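Ylva Fagerlund
@ylvaf_bench
Sunday, 9:40 pm

Short thread on bench mats and glare, as I've been asked twice this week why I gave up on white worktops. 1/

White laminate looks clean in a catalogue. Under a strong overhead lamp it throws so much light back at you that your pupils close down, and small dark parts turn into silhouettes. You end up adding more lamp, which makes it worse. 2/

My old bench at Ernlow measured 2175 lux at the surface with both lamps on. I was getting headaches by mid-afternoon and blamed the soldering. 3/

Turned one lamp off and dimmed the other. 1000 lux on the meter, and I could read resistor bands again. For general assembly I now sit nearer 470 and only bring the second lamp in for fine work. 4/

Black mats have the opposite fault. Fine for pale parts, hopeless for screws with a black finish, and every crumb of flux shows up as if it mattered. 5/

Mid-tone, matt, slightly cool. Grey is fine. Green and blue-green are fine too, and I find them less dull over a long day. Gloss is the thing to avoid whatever the colour — hold a torch low across a sample before you buy it. 6/

Vicente Sosa asked about wear. Mine goes shiny where my forearms rest, well before it gets cut up. Rotating it end for end helps. Wash it with warm water and a drop of washing-up liquid. Solvent left a pale ring on the last one and it never came out. 7/

Size: measure the bench, then take 15 mm off each side. A mat that runs right to the edge curls there, and you will catch it with a sleeve. 8/

If static matters for your work, that is a separate question and colour tells you nothing. Check the resistance figure, earth it properly, and test it again every so often. Abelardo Benítez has a decent write-up on earthing points, will dig out the link tomorrow. 9/

Last one. Matt blue-green, the sort of tone I mean. 10/10

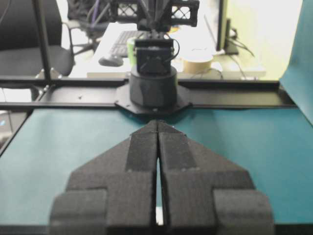 Dark foam padding against a teal surface.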